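Marking Tape on the Workbench – Small Tips from Sturnar

Blue painter's tape is good for dividing a work surface into areas. It costs little and you can change the plan any day.

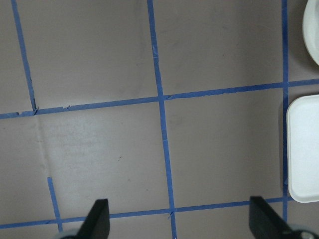

How long can painter's tape stay on a table?
Follow the number of days printed on the roll, and take it off sooner if the table stands in the sun. Old glue becomes hard and stays behind.

Pull slowly, back over itself, at a low angle. If some glue stays, put a little cooking oil on a cloth, wait 2 minutes and wipe. Then wash with dish soap – oil makes the next tape fall off.

Keep open rolls in a closed bag. Dust on the side of the roll makes a bad edge when you paint.

Mayu Sakamoto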